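23 August 2023

Up at 5:30 and could not get back to sleep. Made coffee and went over the water bill again. It is for 2,608 gallons, and last month was 1,621. I have not watered the lawn once. Called the office at eight and was told a man would come out to read the meter a second time, but they would not give me a day.

Went out to look at the tomatoes before it got hot. The ones along the fence have split from the rain. Picked what could be saved and put the rest on the compost. The beans are done. I will pull them this weekend and put in spinach if I can find the seed I bought in February.

Idrisa Rashidi came by mid-morning to return the ladder. He stayed an hour. His brother has bought a place up past Obura with ten acres and a well that may or may not work. Idrisa wants me to go with him to look at the pump. I told him I know very little about pumps but I would ride along. He thinks the roof on the barn will need to come off before winter. They were quoted 2,000 dollars for the tear-off alone — hauling is extra.

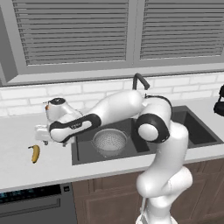

Lunch was eggs and the last of the bread. Lay down after and slept until almost two, later than I meant to. Woke up with a stiff neck.

Drove to Kuseo for bread, lamp oil and a new washer for the toilet tank. I put dye in the tank when I got home, the way the man at the counter told me to, and there was color in the bowl in less than ten minutes. So that is the leak, or one of them. Put the washer in. The old one came apart in my fingers. I will check again with the dye in the morning before I call the water office back.

Letter from Igor Ondrejka. He is out of the hospital and walking to the corner and back twice a day. His handwriting is worse. He asks if I still have the chess set and says he remembers me owing him a game from Tomik, when the bus broke down and we had to pack up the board. I remember being ahead. Started a reply but only got through the first page.

Hot until past seven, then some wind. Sat on the back step and heard the neighbors trying to start their mower. Supper was tomatoes on toast. I have nine quarts put up so far and will do more tomorrow if the lids hold out — I think there is one box left in the basement.

Read two chapters and could not keep my mind on it. Neck still sore. Bed at 9:30.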